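Lirkdale Household Textiles Word List

README, version 3

What this is

A list of 1,597 everyday terms for clothing, bedding and home linen, with short definitions and notes on regional use. It was put together for people who write catalogs, care labels and second-hand listings. Each entry is one row in a tab-separated file.

Files

terms.tsv holds the main list
variants.tsv holds 400 spelling variants and local names
sources.txt says where each term was first noted

Columns in terms.tsv

id, term, group, definition, region, checked_by

The group column takes one of these values: garment, bedding, table, bath, window, other. A term that fits two groups is listed twice with separate ids. "Throw" is the usual case.

Changes since version 2

Added 176 terms, mostly bedding. Merged "coverlet" and "coverlid". Fionnuala Foley rewrote the neckline entries, which used to mix up collars and neckbands. The region column now uses full names in place of two-letter codes.

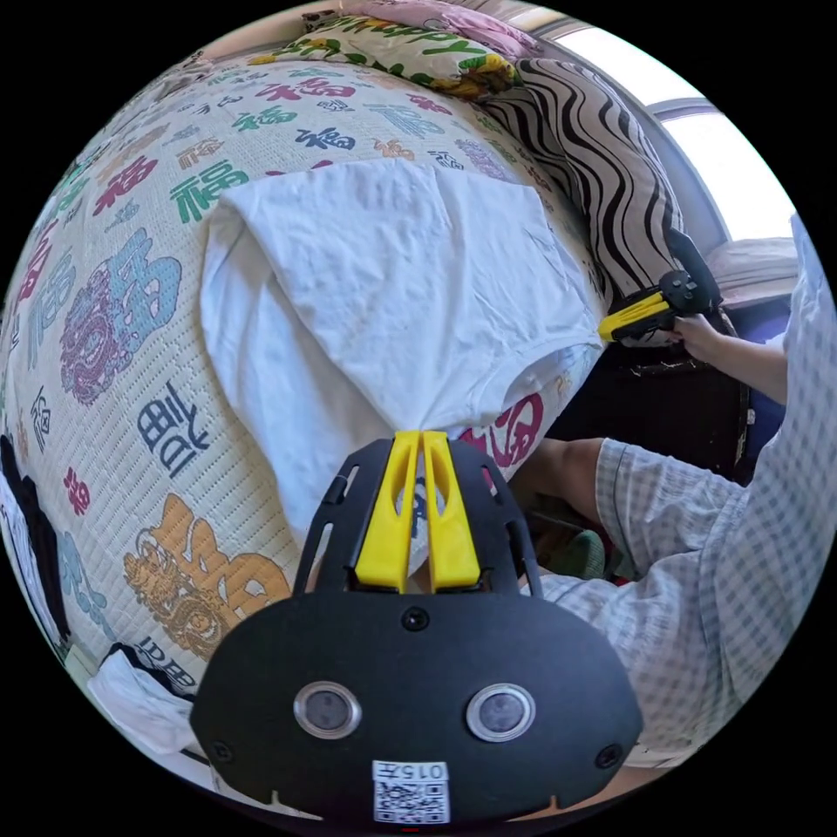 Known problems

"Quilt", "comforter" and "bedspread" overlap a great deal, and the definitions follow American use. Readers in Ireland and Britain should check the region column before relying on them. There are 69 rows with no source, marked "unsourced" in sources.txt. Some entries under "window" still have the old definitions from version 1.

Sorting is by plain character order, so capitalized terms come first.

Contributors

Senan Foley (garments), Fionnuala Foley (garments, bedding), Bořivoj Procházka (table and bath), Jarlath Cronin (file checks)

License and contact

Free to use and change with credit to the Lirkdale list. Send corrections to Jarlath with the id of the row and the wording you want. The next update is planned for October.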